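Obituaries and Death Notices: Frequently Asked Questions

The Dekville Ledger runs two kinds of writing about people who have died, and most of the mail we get comes from readers who wanted one and got the other. These are the answers we find ourselves typing most often.

Last revised 2/18/26

What is the difference between an obituary and a death notice?

A death notice is written by the family, or by the funeral home on the family's behalf, and paid for. An obituary is a news story written by a reporter, and it costs nothing, which explains why we get so many requests for it. Notices run every day in print and online. Obituaries run when we have one.

Who decides which people get an obituary?

The obituaries editor, Mehrangiz Najafi. She reads every suggestion and has heard every argument, including the one about how long your family has subscribed. She looks for a life with a story in it. The person does not have to be famous. In January we ran a long piece on a woman who taught two generations of Dekville to drive stick shift and a short one on a former state senator, and we heard from the senator's relatives at some length.

How do I suggest someone?

Email the obituaries desk with the person's full name, age, date of death, and the phone number of a close relative who knows we may call. Tell us in a few sentences what the person did and why people outside the family would want to read about it. "She lit up a room" will not get you far. Which room, and what did she say when she came in?
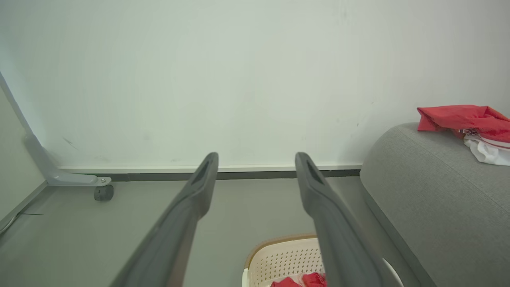 How much does a death notice cost?

The basic notice is $171 for up to 300 words, and that includes one day in print and a permanent page online. Up to 500 words is the next size. Past that, please call, and we will talk you down gently. A photo is included in either size. Hyphenating words together to beat the count has been tried.

What is the deadline?

5 p.m. for the next day's paper. Our notices go through an online form run by Nutix, and the form closes itself at 5 whether or not you were in the middle of a sentence. Save your text somewhere else first.

Can I see the obituary before it runs?

No. The reporter will check facts with you, sometimes to the point of being a nuisance, and may read back your quotes. The story itself is ours. With a paid notice you get a proof, and nothing prints until you approve it. Please look at the proof. We once had a family approve a notice that gave the service at the wrong church, and both churches called us.

Will you include the cause of death?

In an obituary, we ask, and we print it if the family tells us. In a notice, it is up to you. "After a brave battle" is fine in a notice. A reporter will ask what the battle was with.

Do you really call to confirm that the person has died?

Every time. We call the funeral home, and if there isn't one we ask for some other record. This is an awkward call to make and an awkward one to get, but it is less awkward than the correction.

My uncle is very much alive. Can he send in his own?

He can, and people do. We hold 17 self-written notices in a drawer at the moment, several with updates stapled on. He should pay when he submits it, tell somebody in the family that it exists, and leave the date to us.

You got something wrong. Now what?

Write to the desk with the headline and the mistake. Factual errors are fixed online the same day and corrected in print on page 2. Leaving out a cousin is not an error in a news obituary, though we understand it can feel like one at the reception. In a paid notice, if the mistake was ours, we rerun the notice free. If it was on the proof you approved, we rerun it at half price and say nothing.

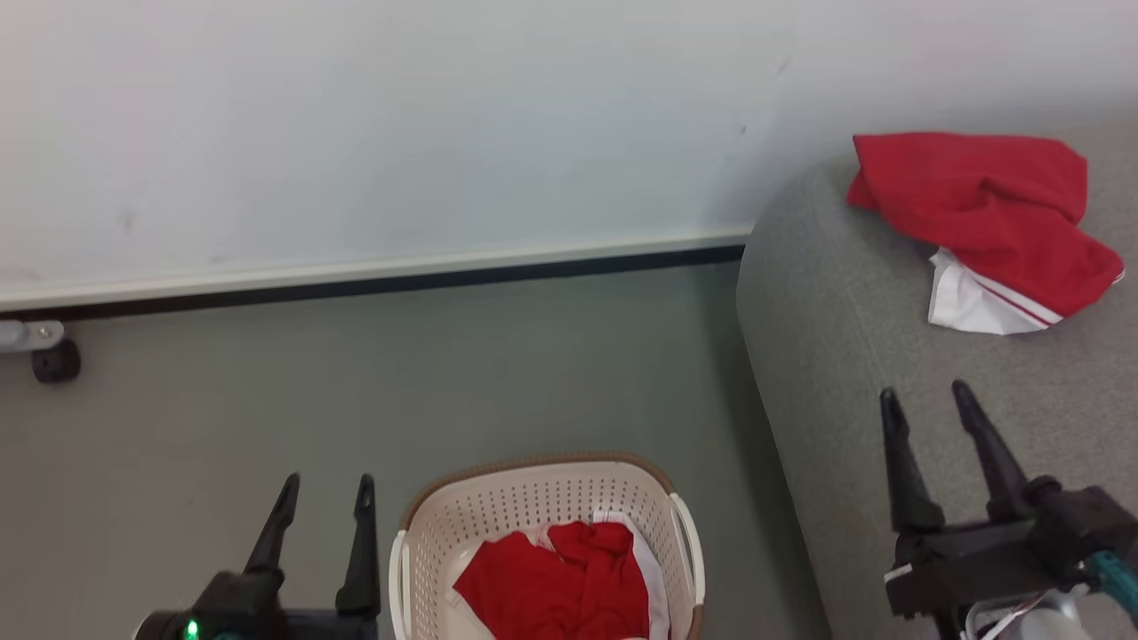

ARCHIVES AND COPIES

How far back does the archive go?

Online, everything since we moved to the Hudia system. Anything older is on microfilm at the Hoekstra Library, where the reader works well if you are patient with the left-hand crank.

Can I get extra copies of the paper?

Yes, at the front counter, while they last. Call ahead if you want more than a couple. Laminated copies take a week - and no, we can't laminate the one with the coffee ring so that the ring doesn't show.

Can I reprint the obituary in a funeral program?

Go ahead. Credit the Ledger and leave the wording alone. For anything that will be sold, such as a book, write to us first.

Can I turn off the comments?

On a notice, yes, there is a box for it on the form. On an obituary, comments stay open for a week and a person reads them before they appear. Old debts and disputed recipes are not published.

Related
Writing a death notice: a plain guide
How to submit a wedding or anniversary announcement
Letters to the editor: length and rules
Corrections policy
Recent obituaries

Contact the Obituaries Desk | © The Dekville Ledger. All rights reserved. | Back to top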